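Hako Open-Front Desk Tray

A rectangular tray with a high back and a low, sloped front, for keeping things on a table or shelf where you can see them and reach them. Sold singly or in sets of four.

Size: Standard
Finish: Dark
Sold as: Single / Set of 4
Delivery: Standard or collect from the Plandetti showroom

Overview

The Hako tray is for the things that get used every day and never quite go back in the drawer. Post, notebooks, hand cream, spray cans, spare cables, packets of tea. The front is low so that you can put a hand straight in and lift something out. The back is high so that taller items have something to lean against and don't tip off the far side of the table.

The dark rim runs along every edge, and you can see through the sides. This makes the tray look lighter on a table than a solid box of the same size, and it means you can tell what is in it without pulling it towards you.

There is no lid and there are no fixed dividers. We were asked for dividers often enough that we tried a version with them in February, and most of the testers took them out within a week. The tray is now sold as one open space, and a separate insert is available for people who want to split it up.

What fits

The tray takes most things you would keep on a desk or a kitchen side. A4 paper lies flat in the bottom, with a little room left over at one end. Envelopes and cards can be stood up against the back wall. Paperback books fit lying down or on their long edge.

Tall items are best placed against one of the side walls, near the back corner. A tall can or bottle will stand there without taking up the middle of the tray, and the rest of the floor is left free for flat things. Some cans will come up a little higher than the back rim. This is fine for use on a table. If the tray is going on a shelf, measure the tallest thing you want to keep in it and check the gap to the shelf above before you order.

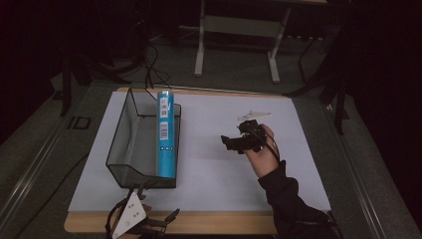 If you keep more than one can or bottle in the tray, put the heaviest one at the back. Cans stood along the low front can be knocked over the edge when you reach past them. For a row of small jars or tins, the Kusitis insert (sold separately) holds them in place and lifts out for cleaning.

The tray is not suitable for loose items such as drawing pins, rice or beads. Put these in a small pot or tub first and stand the pot in the tray.

Where to use it

Desk: Place it to one side with the low front facing you. It works on the left or the right, as both ends are the same shape.

Kitchen: Use it for packets, tins and cleaning sprays. Keep it away from the hob and off the top of the oven.

Hallway: Good for post, keys and dog leads. The set of four is often bought for this, with one tray for each person in the house.

Workroom: Several customers use it for cans of spray paint and glue. Make sure the lids are on properly and follow the storage advice on the can.

We do not recommend the tray for outdoor use. It can be used in a bathroom, but dry it if it gets splashed and don't leave it standing in water.

Surfaces

The tray can be used on wood, laminate, glass, stone and painted surfaces. Clear felt pads are supplied in the box and should be stuck to the four corners underneath before you use it. Without the pads the base can mark soft wood if the tray is dragged while full. Lift it with both hands to move it, one at each end. Don't pick it up by the front edge alone.

If you are using a desk board or a table protector, the pads can be left off.

Care

Wipe with a damp cloth and a little washing-up liquid, then dry with a soft cloth. For dust in the corners, use a dry paintbrush or an old toothbrush. Don't use scouring pads, bleach or oven cleaner. Not dishwasher safe.

Sticky marks from labels or leaking bottles will come off with warm water if they are dealt with the same day. For older marks, lay a wet cloth over the spot for 25 minutes and then wipe. Repeat if needed. Don't scrape with a knife.

In the box

1 Hako tray (or 4 if you have ordered the set)
Felt pads
Care leaflet

The tray arrives ready to use. No tools are needed. The packaging is card and paper and can go in with your household recycling.

Goes with

Kusitis insert: A lift-out divider that splits the tray into 9 small spaces. Fits the standard size only.

Brinkmann shelf riser: A low stand that holds one tray above another. Leaves enough height for paper and books in the lower tray, but not for bottles or tall cans.

Hako label clips: Plain clips that slide over the rim. Write on them with pencil and they can be rubbed clean.

Questions we are asked

Can the trays be stacked?
Not directly. The front is lower than the back, so a second tray put on top will slope forwards and may slide off. Use the Brinkmann riser.

Will one tray fit inside another for storage?
No. The walls don't taper enough for this. If you are short of space, turn the second tray upside down and rest it on the first when both are empty.

Can it be fixed to a wall?
No. It has no fixing points and drilling the back will weaken it.

Do you sell a solid-sided version?
Not at present. If you want the contents hidden, a folded sheet of card along the inside of the front wall does the job for most people.

Is there a larger size?
A longer tray is planned but we don't have a date for it. You can ask to be told when it comes in by using the form at the foot of the page.

Delivery and returns

Single trays are sent by post. Sets are sent by courier and need a signature. Orders placed before the afternoon cut-off leave us the same working day, apart from bank holidays.

You can return an unused tray within 25 days for a refund. Please keep the original box, as the corners are easily bent if the tray is sent back in a bag. If your tray arrives damaged, send us a photo of the tray and one of the outer packaging and we will replace it. You don't need to send the damaged one back unless we ask for it.

Trade orders

Offices, schools and shops can order in larger numbers. We can supply up to 300 trays from stock, and more than that by arrangement. Trade orders are packed in cartons without individual boxes unless you ask for them. The felt pads come in a separate bag with each carton.

To see the tray before ordering, visit the Plandetti showroom, where it is on display with the insert and the riser.

Page last updated 4/25/21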